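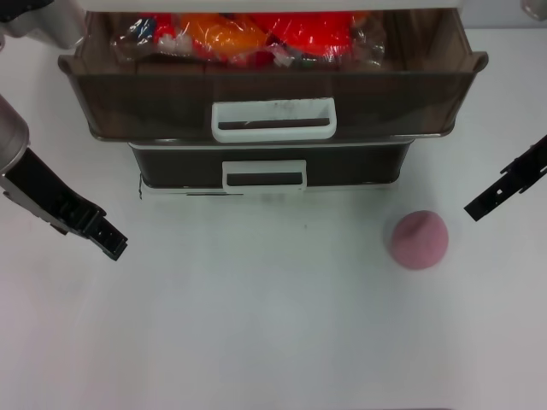
スモークブラウン2段、上段を引き出したところ。右手前のピンクは付属しません。

Kuvari 卓上引き出しユニット 2段 スモークブラウン
取扱:Proltwood 卓上収納コーナー

在庫あり(ブラウンのみ。クリアは5月の入荷待ち)
1台 税込 4000円
発送 翌営業日

更新が遅くなりました、すみません。問い合わせの多かった2段タイプ、ようやくページ作りました。とりあえず必要なことだけ書きます。細かい寸法図は後日追加。

■どんなもの
机の上に置く小物用の引き出し。上下2段、半透明のこげ茶。取っ手は白の四角いループ型で、真ん中に指が入ります。前から見ると茶色に白がぽんぽんと2つ、わりと目立ちます。白い机に置くと輪郭がはっきりして、これはこれで良いです。木目の机だともう少し落ち着きます。

色は濃いめ。閉めた状態だと中身は「なんとなく何かある」くらい。ラベルなしで全部見分けたい方はクリアを待ってください。逆に、ごちゃごちゃを隠したいけど真っ黒はちょっと、という方にはブラウン。写真より実物のほうが暗く見える、と言われたことがあります。部屋の照明しだい。

■入れるもの
個包装のお菓子、文具、充電ケーブル、薬、子どもの細かいおもちゃなど。袋のままがさっと入れて大丈夫。写真も透明の袋ごと上段に入れてます。色の派手な中身でも、閉めてしまえばだいぶおとなしくなります。

袋ごと入れるときのコツ。口を奥に向けて、空気を抜いてから。ふくらんだまま押し込むと上の縁に引っかかって閉まりきらないです。無理に押さないこと。

向かないもの
・液体(ふたつきでも倒れると面倒)
・工具など重いもの
・A4の書類。入りません。よく聞かれますが入りません
・熱いもの、直前まで熱かったもの

■サイズと重さ
1台の重さ 385g(中身なし)
机の上で前に引き出す分の余裕を見てください。手前にキーボードがあると上段はともかく下段が当たります。置く前に一度いっぱいまで引いてみるのが早いです。
外寸は商品同梱の紙にあります。ページにも載せます、もう少しおまちくだい。

■引き出しについて
上段、下段とも抜いて洗えます。中性洗剤とやわらかいスポンジ。メラミンスポンジはだめ、半透明のところが白く曇ります。食洗機も不可。
取っ手は白なので手あかが出やすい。茶色のほうは指紋がつくけど目立たない。取っ手だけ週一くらいで拭いておくと違います。綿棒があると溝のところまで届きます。

引き抜くときは片手で本体を押さえてください。軽いので本体ごとついてきます。ストッパーなし。勢いよく引くと抜けて中身が散らばります(店で二回やりました)。小さいお子さんのいる家は机の奥のほうに。

■滑り止め
付属なし。つるつるの天板だと引くたびに本体がずれるので、気になる方は下の四隅に透明のクッションシールを。Cordeiroの丸型、1シート80円でうちでも扱ってます。同時注文なら同じ箱に入れます。備考欄に「シールも」と書いてもらえれば足りるように入れます。
貼る前に底を乾拭き。ほこりがあるとすぐはがれます。

■重ねられるか
同じKuvariの2段どうしなら重ねて使えます。ただし軽いもの限定、2台まで。Treslowのケースとは幅が合いません。見た目は似てるんですが。お手持ちのTreslowの上にのせたいという相談が続いたのでここに書いておきます。のせないでください、すべります。

■使ってみて(担当 Kai-wen Yip)
自分の机で使用中。上段がお菓子、下段がペンと付箋。最初は逆にしてたけど、よく開けるほうを上にしたら楽になった。開けっぱなしにしがちなので、そこだけ注意。あと上段に入れすぎると、下を開けるときに手前がちょっと重たく感じる。重いほうを下、が無難。
気になった点も書くと、引き出しの滑りは最初ちょっと固いです。何日か開け閉めしてたら気にならなくなりました。潤滑スプレーは使わないほうがいいです、樹脂に良くないので。

■よくある質問
引き出しだけ買えますか
→すみません、単品の取り寄せはやってないです。割れた状態で届いた場合は別、写真を添えて連絡ください。

下段だけクリアにできますか
→できません。クリアが入荷したら2台買って入れ替えるという手はあります。引き出しの大きさは同じ。

冷蔵庫で使えますか
→メーカーは常温用としてます。おすすめしません。

ギフト包装は
→箱に紙をかけるだけなら無料。リボンなし。

■まとめ買い
19台以上は個別にお見積もり。教室や事務所で並べて使う場合、色の指定は早めに。ブラウンは今そろいますが、クリア混在だと揃うまで待ってもらうことになります。

■返品
未使用で到着から7日以内。シールを貼ったあとは不可です。箱は捨てないでおいてください。

ページ更新 2020年5月30日
外寸の数字と背面の写真は次回の更新で追加しまs。急ぎの方はメールでどうぞ、測って返信します。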